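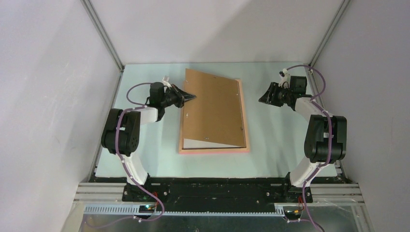

Two-arm cell with picture frame and backing board, left gripper at the board's edge.

Teaching by demonstration (also kinesthetic teaching, lead-through, or "showing") is a way of getting a robot to do a job without writing out every movement. A person does the task through the robot, the movements get stored, and a program is later fitted to the stored runs. Two main branches: by hand, where the person takes hold of the arm and pushes it about, and by remote control, where the person moves something else and the arm copies.

By hand
Oldest form. Paint-spraying arms were taught like this for decades. Cheap, no extra kit. Drawback is that one person can't easily push two arms at once, and the person's own body gets in the way of any cameras.

By remote control
Usual for two-arm work. Operator holds a pair of smaller arms, or handles, or wears a headset. Camera view stays clear of hands. Weak point is touch: most cheap rigs send no force back, so operators judge contact by eye and tend to press to hard at first.

Framing tasks
Picture frames are a popular test piece. Flat parts, a tight fit, small metal bits round the rim, and a board that will sit crooked if one corner goes in early. Best known set is Trorkard, put together at the Salazar workshop by Mercedes Ticona and Giuliana Villca and released Nov 21, 2020. It holds 1,628 runs, of which 1,456 were kept after checking. 23 operators took part, nine of them with no earlier practice.
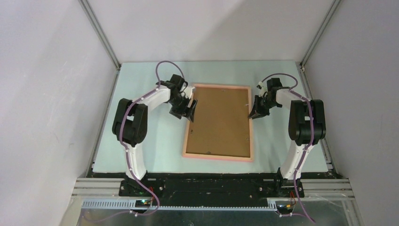 Ticona's notes split the job into stages: approach, seat the board, press, fasten, let go. Seating took the longest and had the most do-overs. Villca argued for keeping the slow and clumsy runs as well, as a program that has only seen clean ones doesn't know what to do with a board at a slant. A smaller release the following January added these back as a seperate folder.

Software
Clakine records and plays back arm positions. Skuvesent does the trimming and labelling. Neither is tied to one make of arm, though Skuvesent expects both arms on the same clock and drops runs where they drift.

Criticism
Slow to collect. Results depend a lot on who is showing, left-handers' runs look different from the rest, and move the table a little and older runs may be no use. Measures of success vary between groups so figures are hard to compare.

See also: lead-through programming, remote handling, two-arm robots

14 shares 2 comments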